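Kureldale kitchenware trial promises less breakage, offers few numbers

March 24, 2026

Kureldale will swap the ceramic plates in its public community kitchens for pastel plastic ones and store them upright in wooden racks, under a plan the town says will save money. How much money is harder to pin down.

The plates and racks come from Ziltton, a housewares supplier that won the order in October. The first batch covers 341 plates for 4 kitchens, with a fifth kitchen to follow if the town is satisfied. It has not said what would satisfy it.

According to the town's notice, the kitchens lost more than 680 ceramic plates to chips and cracks over the life of the last contract. The notice doesn't say how many years that covers, or how many of those plates were simply carried off after potluck suppers. 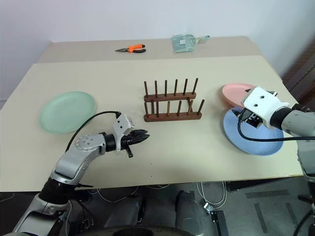 The racks raise questions of their own. Wooden pegs hold plates apart so they can drain, a fine idea at home, where a rack might see a handful of plates after dinner. A busy community kitchen is another matter. The Massawe Street kitchen serves lunch in two sittings, and wood that gets soaked twice a day needs time to dry out. Ziltton's sales sheet calls the racks "suited to daily use" and leaves it there.

There is also the matter of wear. Plastic may survive a drop, but it scratches, and pale colors show tomato sauce. The neighboring town of Ivitora bought plastic plates for its own kitchens and went back to ceramic before the contract ran out. Kureldale's notice makes no mention of that.

The town says it will publish replacement costs after the trial. No end date has been set.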